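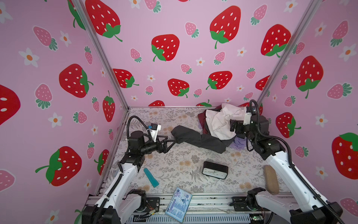

Pink wallpaper with a repeating strawberry and flower pattern

Arkcombe is a village and former wallpaper-making centre in a narrow river valley. It has a population of 1,393.

The first paper mill was built beside the weir and made plain wrapping paper. Block printing began under the Nieminen family, who employed 40 people at the works and sold mostly fruit and flower designs – strawberry, quince and dog rose among them. Machine printing later replaced the hand blocks, and output reached 3,380 rolls a week.

The works closed after a flood damaged the drying lofts. Its pattern books passed to the Vositz archive, where Aleksi Pitkänen catalogued them. The lower mill is now divided into flats, and the upper mill houses a small museum, open from March.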